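Liketti 7 Simulation Package: Review for Teaching and Safety Use
Stamstead Technical Institute, Automation Teaching Unit

Product: Liketti 7, with the Control Panel module
Supplier: Urnitura
License reviewed: single site, teaching
Review period: spring term, ending in April
Recommendation: suitable for path planning exercises; not approved for safety assessment until the fault described in this review is corrected

Purpose of the review

The Unit was asked to decide whether Liketti 7 could replace part of the supervised bench time in the second-year automation course. The package simulates a robot arm working at operator equipment, and the Control Panel module is the part of most interest to the course. Students plan an approach, press a named button, and withdraw without touching any of the neighboring controls. A log is kept for each run, and the instructor marks from the log.

The Unit carried out 3000 runs on the standard task, using the settings supplied. All runs were made on the teaching lab's own workstations, and screen recordings were kept for later checking.

Installation and general use

Installation presented no difficulty. The package was working on all lab workstations within one morning, and the license server has required no attention. The printed guide is clear in its first half. The chapter on logging is too short and uses two different names for the same file, which caused confusion among instructors.

Motion is smooth and the arm stops promptly on a hold command. Students had no trouble saving and reloading their work. Camera positions may be changed during a run, although the selection is lost when the task is reset. The Unit regards this as a minor inconvenience, but it was raised by every instructor who took part.

The fault

The log records a button as pressed when the planned end point of the motion is reached. It does not check whether the button has been contacted or has traveled. If the arm arrives beside the button, or stops short of its face, the run is still entered as a success.

The fault came to light when an instructor compared a student's log with the recording and found that the two did not agree. The Unit then checked the recordings of all runs against the logs. In 1129 runs, the log reported a correct press where the recording showed either no contact or contact with a neighboring button. No warning was shown in any of these runs.

A second fault is related to the first. When the tool touches the wrong button, the contact is entered in a separate event file, which is overwritten at the next reset. An instructor who does not copy this file after each run has no record of the contact. In a course where students are taught to report every unintended contact with operator controls, this is a serious defect.

The module's button layout makes the matter more pressing. The buttons are small and closely spaced, with rows labeled A7 to G7, A6 to G6 and so on, and a modest error in the approach is enough to reach a neighbor. The view from the gripper is of limited help, as its wide angle bends the panel and the tool hides part of the lower rows. The table view gives a better sense of the approach angle but shows the keys nearly edge-on.
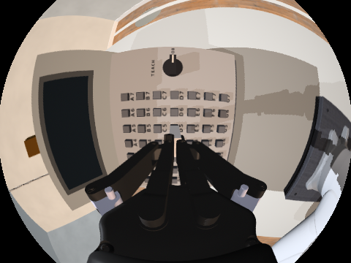 Control Panel module, gripper view.
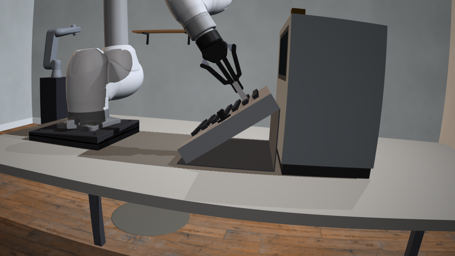
Control Panel module, table view.

Instructors are therefore advised to keep a recording of both views for every marked run. The log alone is not accepted as evidence of a completed press in any assessment set by this Unit.

Response from the supplier

The faults were reported to Urnitura in writing, with recordings attached. The supplier confirmed both and stated that contact checking will be included in Liketti 8. No release date was given. A temporary script was provided that copies the event file before each reset. The Unit has tested the script and found that it works, but it must be started by hand at the beginning of each session. It does not address the first fault.

Comparison with the present arrangement

The course currently uses a Szabó bench trainer, which has a physical button plate wired to an indicator. It is slow to set up and only one group can use it at a time. Its indicator does respond to the button itself, and a missed press is plain to the student and the instructor. For this reason the bench trainer will remain in use for all assessed work on operator controls.

Conditions of use

Liketti 7 may be used for path planning, for practice in setting approach angles, and for demonstrations. It may not be used to certify that a student can operate a panel safely. Logs made with version 7 are to be marked "planned motion only" before they are filed.

Instructors who used the module for marked work before April should compare the logs with the recordings and send any corrected marks to the course office. Where no recording was kept, the student is to be offered a repeat of the exercise on the bench trainer.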